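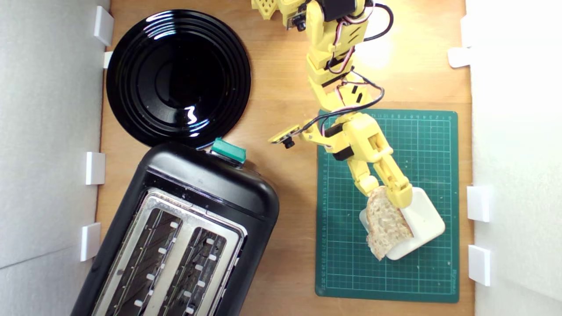 On the bench at Trutthorpe: black plate, two-slot toaster, and the white tray on its green cutting mat.

Print this page | E-mail this page

Hukivdale Kitchen Loans: second progress report to the Tsang Fund
November
By Anderson Batista

The first report promised that by now we would have a working bench, a stock of kitchen things fit to lend, and a written way of getting them out of the door and back again. We have the bench. We have most of the stock. The written way runs to one side of paper and is being followed by everyone except, on two occasions, its author.

For anyone at the Fund who has joined since the summer, we lend basic kitchen goods to people moving into the new flats at Dralville and the older ones at Trutthorpe, for up to three months, while they find their feet or their removal van. The grant pays for the bench, the testing, some of the goods and a very modest amount of me.

The bench

It is a wooden tabletop with a white panel standing up on either side. The panels were the subject of a long paragraph in the last report, which I am told was read aloud in your office, and I shall keep this one short. They are up. They have clips along the inner edges. Small things used to wander off into the next job along, and fewer of them do so now.

The wood has a warm orange-brown grain and looks far more expensive than it was. Visitors tend to compliment it before they mention anything we have done. The light at one end is rather strong. I asked for a brighter room and have no grounds for complaint.

Goods in and out

We have lent to 34 households since the last report. The standard loan is the breakfast set, which began as a fuller list with a kettle, pans and a colander, and shrank as we learned what people were prepared to carry up the stairs. Pans can still be had on request. The colander has been requested once, by a man who wanted it for a hat.

Toasters. These remain the most wanted item and the most trouble. The one on the bench is typical of the sort we now look for: two slots, black plastic body, brushed silver top, a lever you can find without your glasses (teal-green, in this case). We gave up on four-slot models after the Dralville kitchens proved to have worktops the width of a paperback. Each toaster has its crumbs shaken out and its slots looked into, and then goes to the electrician for testing. The crumbs are my department. I had not understood, when I wrote the bid, how much of the grant would be spent on other people's crumbs.

Plates. We take any round plate without a chip. The glossy black ones with raised rings look very smart and show every fingerprint, so they get wiped when they come in, wiped when they go out, and wiped again by whoever happens to be holding a cloth. Borrowers like them. One household at Trutthorpe asked to keep theirs, and we let them, in exchange for a set of bowls that are better than anything we own.

Trays. The square white plastic trays with rounded corners were bought for sorting small parts and have drifted into the loans, where people use them for keys, teabags and, in one flat, a tortoise's lunch. I have stopped fighting this. More are on order and I have put them under "household goods" in the accounts, where they seem happiest.

Cutting mat. Not for lending, though it has been asked for. It is the green kind with a grid and numbers along the edges, and we use it for cutting labels and for finding out whether things are as big as the donor said. Donors are optimists about size. A shelf offered to us last month as "compact" had to go home again in the van it came in.

Labels

We printed 200. They were the wrong shape for plates, fell off the trays and stuck to the toasters with a loyalty that could only be ended with white spirit. The second batch is smaller and behaves better. The cost of the first is shown honestly in the accounts under "labels (first attempt)".

Money

Spending to date is £2,932. The testing has come in under what we allowed, and storage has gone over by very nearly the same sum, so the total looks much calmer than the year felt. I would like to ask the Fund's permission to move £500 from publicity to storage. We have done hardly any publicity and are already short of toasters, and I can't see that a leaflet would help.

What has not gone well

Returns are slow from Dralville. Three months is a long time to remember that a plate isn't yours. I now ring people a fortnight before the end of the loan, which works, and costs me most of an afternoon.

The Trutthorpe room is locked at half past four. Most of our borrowers are at work until five. I have raised this, and have been offered a key to a different room.

The stock list lived in two places until recently and the two did not agree. There is now one list. It says we own a waffle iron. If anyone at the Fund has it, we would be glad of it back.

Next period

Opening one evening a week, key permitting. More toasters. A second bench at Dralville if the space we were shown is still free, without panels this time unless the small things begin to wander there as well. I will send the receipts separately, in the box file you lent us, together with the spare lid.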